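Pumo Student Robotics Club, Plellolstead
Progress report to the Matoušek Fund, second period

Dear members of the board,

With this report I inform you how the grant was used since March and what the students have reached. The project is a two-finger gripper, which the students call Tromik, together with a collection of recorded grasps of small household things. We planned to build 2 grippers in this period, and both are finished and in use.

The first weeks were slower than in our plan. The pads on the fingers were glued too high, and flat things slipped away under them. The students took them off, moved them lower and glued them again. After this change we began with toy blocks, because a block has straight sides and is easy to approach from above.
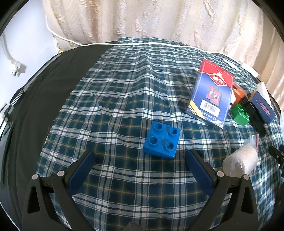 Report No. 2, page 3

Recording of grasps

At the end of the period the collection has 503 recorded attempts. Of these, 292 were accepted after review. The others were refused for different reasons: the thing was touched before the recording started, the fingers closed beside it, or the student forgot to write the entry in the log. The last reason is our own mistake, and we now have a second student who keeps the log during every session.

Boxes and blocks give the best results. Bags are difficult. A crumpled bag changes its form when the fingers press it, so two attempts with the same bag are never alike. Thin cards are also a problem – the fingers must come in very low and the cloth is often taken together with the card. We decided to keep several kinds of things close together for a part of the sessions, because the students found single things too easy after some weeks. 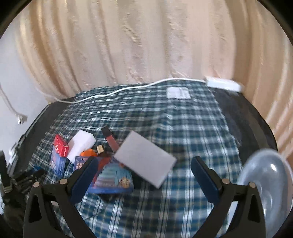 Will the collection be open to other school clubs?
We plan to share the accepted attempts with any club that asks for them, when the log is cleaned and the names of the students are removed from it.

Use of money

Most of the grant in this period was spent on motors, pads and screws. We bought fewer motors than planned and moved the rest of this sum to storage for the recordings. I ask the board to confirm this change. No money was used for travel.

Difficulties

The meeting on Monday is now too short. It takes a long time to prepare the things and to check the fingers, and the younger students must leave at 5 p.m. – so they often see only the preparation. From the next period we would like to divide the club into two groups.

Next period

We will repeat the sessions with bags and cards using softer pads, and write a short building guide for Tromik in simple language. The guide will be sent to the fund together with the next report.

With respect,
The project leader, Pumo Student Robotics Club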